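Prultus Eigenheim-Rechner, Version 5

Mit dem Prultus Eigenheim-Rechner sehen Sie auf einer Seite, wie viel von Ihrer Immobilie Ihnen schon gehört und wie viel noch der Bank. Sie tragen den Kaufpreis, die Restschuld und den Zinssatz ein. Das Programm berechnet daraus den Anteil vom Eigenkapital, auch für den Fall, dass der Marktwert sinkt.

Neu in dieser Version ist der Vergleich von 2 Anschlussfinanzierungen. Man kann die monatliche Rate, die Laufzeit und die Sondertilgung nebeneinander stellen und als PDF speichern.
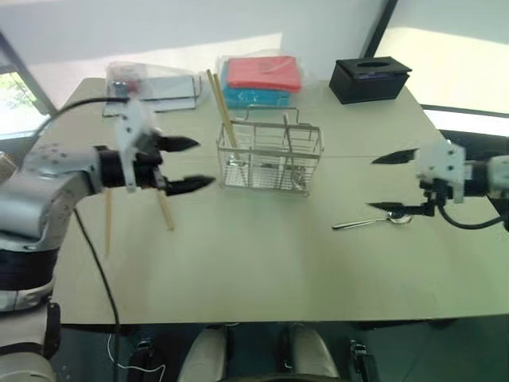
Die Wertentwicklung kommt aus der Datenbank Zinura. Sie enthält Vergleichspreise für 1.506 Gemeinden und wird jeden September erneuert. Für Gemeinden, die dort fehlen, geben Sie den Wert bitte selbst ein.

Lieferumfang: Lizenz für 2 Geräte, Handbuch auf Deutsch, Zugang zu Zinura für ein Jahr
Sprachen: Deutsch, Spanisch
Hersteller: Llorente Software

Der Rechner ersetzt keine Beratung bei einer Bank oder beim Steuerberater.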